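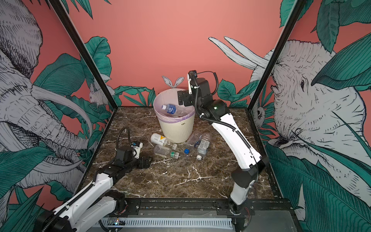 Plastic bottles and a lined bin.

Posted 31 May 2020 by Anouk Dewulf
Filed under: Home & Household, Moving

We have been in the Blackwood apartment since October and I finally have the trash and recycling working the way I want it. My sister asked me to write down what we do because she is moving into a building with the same kind of chute, so this post is mostly for her. The rest of you can skip it if you have curbside carts.

In the old house on Flolgate Street we had a garage. Everything that wasn't food went out there in whatever box was handy and I dealt with it on pickup morning. It was a mess but it was a mess behind a door. Now we have a galley kitchen, a hall closet and a chute at the end of the corridor that takes trash only. Recycling has to go down to the basement by hand, past the laundry room, and the basement door locks at nine.

For the first few months we kept one large bin under the sink and a paper grocery bag next to the fridge for recycling. The bag filled up in a day or so. Then it tipped over, or the bottom got damp and went out on the stairs. I carried a lot of bottles down those stairs in my arms with my keys in my mouth.

What fixed most of it was getting a smaller trash bin. I know that sounds backward. The big one took us the better part of a week to fill, and by then it smelled, especially once the heat came on. The small one gets emptied every evening on the way to check the mail. It also takes a thin, cheap liner, and the liners come on a roll of 200, so I bought one roll at the end of winter and haven't thought about it again. I fold the liner well over the rim. If you leave only an inch it slides in the first time somebody drops a coffee filter on it from any height.

For recycling I now use two soft tote bags with stiff bottoms, hung on hooks inside the closet door. One is for paper and cardboard. The other is for everything that gets rinsed. The hooks are from Drileo and are rated for 20 pounds, and I have never come close to that with empties. I did have to move the vacuum cleaner to the bedroom, and it is still there.

Bottles are the bulk of it. We drink seltzer, there is the laundry detergent, there is dish soap and vinegar and the big cooking oil. A bottle goes in the tote empty, rinsed once, with the cap back on. I used to throw the caps away separately, the way I was taught growing up. The sheet on our basement wall says caps on. Read your own sheet, Lien. Two buildings on our block use different haulers and theirs says the opposite.

I don't crush them anymore either. I liked crushing them and it did save room, but our sheet asks for them whole, so whole it is. They roll all over the place when you tip the tote out, and I have chased a few under the boiler pipes.

Glass I keep on the floor of the closet in an old dish tub. It goes down every other week. Jars I want to keep go on the windowsill to dry and if I haven't used them by the time the tub goes down, they go with it. I had 4 shelves of jars at Flolgate Street and I am not doing that again.

Food scraps are the part I still don't like. Silviu Dobre from the second floor has a plot at the Ciker Lane garden and he takes coffee grounds and vegetable peels from anyone in the building who will freeze them first. So there is a bag in our freezer door. It takes up the spot where the ice trays were. He collects from outside our door these days and leaves the bag back on the knob, rinsed, sometimes with radishes in it. He does not want citrus or onion skins. I forget about the onion skins most weeks.

With all of us home this spring there has been a lot more of everything. Cardboard is the worst. I break the boxes down as soon as they come in and stand them behind the closet door, and on a bad week they push it open by themselves. The basement cardboard container has been full the last 2 times I went, so I brought mine back up. The super says they have asked for an extra pickup.

Still to sort out: batteries, which are in a coffee can, and a bag of light bulbs I moved here from the old house without looking inside it. The county drop-off has been closed since March. I will post the hours when they put them up.

Recent posts
Getting hard water marks off the shower door
What we kept and what we sold when we left Flolgate Street
A closet shelf that fits over a radiator pipe
Bean soup for the end of the month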